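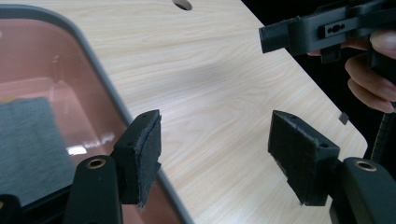
Prieto Folk Music Society
Minutes of the Board Meeting
August 6, 2022
Small hall, Prieto Arts Center

Chair: Ezequiel Lozano
Present: chair, secretary, program lead, school liaison, sound lead, two member representatives
Apologies: membership secretary

1. Opening
The chair opened the meeting at 10:05 a.m. There were no changes to the agenda. The broadcast item was moved ahead of the budget so that the sound lead could leave early.

2. Minutes of the June meeting
Approved with one correction. Under item 5, "fiddle contest" should read "fiddle workshop." The society does not run a contest.

3. Matters arising
The loan form for the society's two button accordions has been rewritten and is in use. Borrowers now sign for the case and straps as well as the instrument.
The piano in the small hall has been tuned. The A above middle C still sticks. The secretary will ask the tuner to come back before the fall concerts.
The letter to the city on evening parking has not been answered. The chair will call the parking office.

4. Fall awards concert
The concert will be held in the main hall at the Dotbridge Theater. The theater has confirmed the booking in writing and the deposit has been paid. Doors open at 7 p.m. and the music starts at 7:30.

Awards will be given in four categories: singer, instrumentalist, young player, and lifetime contribution. The board discussed adding a category for groups. The program lead was in favor and said that three of the nominations received so far were really for bands and had been sent back. One member representative felt the evening was already too long. Last year the final set did not start until after ten and part of the audience had left for the last bus. It was agreed to leave the categories as they are this year and to look at a group award in the spring.

Nominations close at the end of the month. The judging panel will meet once, in person, and its choices stay private until the winners have been called. The chair reminded everyone present not to discuss nominations with members.

Each winner will play or sing two pieces. The house band will learn the accompaniments in advance, and winners must send their keys and tempos to the program lead. The lifetime award will be given just before the intermission instead of at the end.

5. Broadcast
Rellelance Radio has offered to record the concert and air it on a later evening as a single program. The station will bring its own engineer and a small recording desk. It has asked for a split from the stage microphones and a quiet place backstage for interviews.

The sound lead has spoken with the engineer and sees no technical problem. The theater's stage box has enough outputs. A second sound check would be needed for the harp, which was too low in last year's archive recording.

There was some discussion of rights. Most of the material is traditional, but at least two past winners have sung their own songs. Every performer will be asked to sign a release before the night. Anyone who does not want to be broadcast will still perform and that part will be left out of the program.

Moved and seconded that the offer be accepted, subject to a written agreement. Carried, 6 in favor, 1 abstaining.

6. Dance evening
Dadance has asked to share a bill with the society in the winter. They would bring eight dancers and would like live music for the full evening. Their last show here was recorded music only and members had asked for something different.

The main concern was the floor. The small hall floor is sound but has not been refinished, and hard shoes may mark it. The arts center will allow hard shoes only on portable boards. Dadance has boards and will send the sizes. The program lead will find out which musicians are free and come back with a list of sets and a cost.

No vote was taken.

7. Youth sessions
The school liaison reported that the Saturday youth session has grown over the summer and now needs a second room. Tin whistle and fiddle are full. There is space in the concertina group and nobody on the waiting list for it.

Two parents asked whether beginners could be taught tunes from written music. The tutors prefer to teach by ear and give out the sheets afterward. The board agreed to leave this with the tutors.

Action: school liaison to book the upstairs room through the end of the school term.

8. Budget
The secretary presented the accounts on behalf of the membership secretary. Ticket income from the June concert covered its costs with a small amount left over. Dues are coming in slower than last year and a reminder will go out with the next newsletter. Ticket prices for the awards concert will stay the same, with free entry for children under 8.

Moved and seconded that the accounts be accepted. Carried.

9. Other business
A member has offered the society a collection of reel-to-reel tapes of local singers. The board would like to accept but has no machine to play them. The sound lead will ask at Rellelance Radio whether theirs still works.

The front door code at the arts center has changed. Key holders should get the new one from the front office.

10. Next meeting
To be held in the same room after nominations close. The secretary will send out the time.

The meeting closed at 11:50 a.m.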